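Pencil cases, pouches and small bags: what we need for the May packs and what to do with the leftovers

The Markurham school pack drive finished its winter round last week, and the tables at the Purkura Street hall have been wiped down and folded away until the next one. Thank you to everyone who sewed, sorted, labelled or drove. We sent out 200 packs this time, all of them with a zippered pouch inside, and the schools have asked us for the same again next year.

A few people have asked for the pouch notes to go in the newsletter so they can be cut out and kept near the sewing machine. They are set out below, with some changes from last year.

What the pouch is for

Each child gets one pouch. Most of them end up as pencil cases, but we hear from the schools that they are also used for hearing aid batteries, bus cards, lunch money, hair ties and asthma puffers. For that reason we have stopped calling them pencil cases on the packing sheet. The line now reads "pouch, zip, one". If you are packing from an old sheet, the line that says "pencil case" means the same thing.

Fabric

Denim is still the best thing we get. Old jeans, skirts and jackets are all good, provided the cloth has some life left in it. Hold it up to a window. If you can see light through the knees, use the back of the leg instead. Dark blues and navy are popular with the older kids, who don't want anything with ducks on it. The younger ones will take any colour.

Stretch denim is fine for the body of the pouch but a nuisance along the zip, where it ripples. If stretch is all you have, iron a strip of interfacing down each side of the opening before you sew.

Please wash everything before you cut it. We had several pouches in the last round that left blue on the inside of the pack and on one set of exercise books. Two washes for anything dark, and dry it in the shade.

Zips and straps

The zip is the part that fails first. Benito Garrido went through the returned pouches in May and found that most had nothing wrong with the cloth at all. The stitching had let go at the end of the zip, or the slider had come off the bottom. He now sews a bar tack across both ends, going back and forth over the teeth by hand on plastic zips, and he would like everyone else to do the same. On metal zips, stop the machine short of the teeth and finish the last bit by hand, or you will break a needle.

Colour doesn't need to match. A dark zip on dark cloth looks tidy, and a silver pull is easy to find by eye, so don't go hunting for a navy one. If the pull is very small, tie a short length of cord or ribbon through it. Some of the kids in the support classes find the little pulls hard to grip.

The strap should be a closed loop in the same cloth, caught into the side seam at both ends. Last year we had it at the top, and the pouches swung about and tipped. With the loop on the side they can be hung from a hook or slipped over a wrist. Make it big enough for an adult hand. Fold the strip in four lengthways, stitch down both long edges, and sew over the joins three times where they go into the seam.
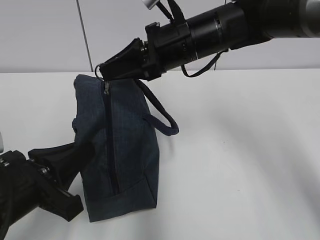

Denim pouch with zip and side strap, standing on its base.

Shape and size

We are asking for pouches that will stand up on their own. The school desks are narrow, and a pouch that lies flat takes up the space where the book should be. A seam across near the bottom helps, as does a bit of weight in the cloth. It doesn't have to be square or stiff. A soft pouch with a few rumples will stand perfectly well once there are pencils in it.

Test it with a full set of pencils before you call it finished. The set for the packs is a standard box of coloured pencils, two lead pencils, a rubber, a sharpener and a glue stick. If the zip closes over all of that without forcing, the size is right. If the glue stick has to go in sideways, the pouch is too short. Put it in the leftovers box and we will find another use for it.

Please don't line the pouches unless you really want to. Linings look lovely but they catch in the zip, and we spent most of a Thursday unpicking them. If you do line one, stitch the lining down close beside the tape so it can't ride up. Overlock or zigzag the raw edges on the unlined ones, as denim will fray until there is nothing left of the seam.

No beads, buttons or sewn-on badges. Iron-on patches are all right on the front, well away from the zip. Names should be left off too. The schools do their own labelling, and there is a cotton tape inside the top seam for that purpose. If you have run out of tape, there is a full roll in the blue tin at the hall.

Packing

The pouch goes in last, standing up at the front of the pack, zip closed. It was going in first, and by the time the books were on top of it the thing was flat as a pancake and the glue sticks had cracked. Books go against the back, then the drink bottle, then the hat, then the pouch.

Fill the pouch before it goes into the pack. Pencils point down, sharpener and rubber on top. Leave the pencils in their cardboard box if it fits and take them out if it doesn't, and flatten the empty boxes for the recycling. They take up a surprising amount of room in the bin.

Clear one table completely for checking. The checking table has been getting cups, phones and lunch on it, and then the packs get stacked on the floor where people trip over them. Each pouch should be stood on the table, opened all the way, closed all the way and tugged once by the strap. It takes a few seconds. Anything that doesn't pass goes in the mending basket with a safety pin at the spot that needs fixing. Please do use the pin. A note saying "zip" isn't much help when the zip looks fine.

Leftovers

We have a box of pouches that came out too small, too big or a bit crooked. They are perfectly sound. The small ones have gone to the Wandetell play group for their farm animals and puzzle pieces, and there are still 32 of the larger ones at the hall if anyone knows of a group that could use them. They would suit knitting, phone chargers, first aid bits for the car, or clothes pegs for camping.

Denim scraps bigger than your hand can come back to us for straps. Smaller than that, please deal with them at home. The scrap bag was so full by the end of June that we couldn't lift it over the step.

Zips cut out of old clothes are welcome if they run smoothly. Rub a dry zip with a candle end or a lead pencil before you give up on it. We don't need any more of the long open-ended ones from jackets. There is a drawer full of those already and they can't be used for pouches without a lot of fiddling.

What we still need

Closed-end zips, any dark colour, 20 centimetres or longer. Strong polyester thread in navy or black. Jeans needles. Medium-weight interfacing. Dark denim, washed. Glue sticks, as we ran short and had to buy the last lot at full price.

Hagedorn Haberdashery has a donation basket beside the counter and will hold anything left there until we pick it up. Please put your name on the bag if you would like the bag back.

Next sewing day

The next sewing day is Sat 18 July at the Purkura Street hall, from half past nine until everyone has had enough. Bring your own machine if you can carry it, and an extension lead with your name on it. There are two hall machines for those who can't. The irons are set up along the kitchen wall, and only two can be on at once or the power goes.

Beginners can start on straps, which are straight lines and use up scraps. Benito will be showing the bar tack in the morning, and again after lunch for the late arrivals. Tea, coffee and a slice are provided. Lunch is bring your own, and the bakery on the corner closes at one.

Finished pouches can be handed in on the day or left in the tub inside the side door. Please don't leave them on the front step, as the sprinklers come on overnight.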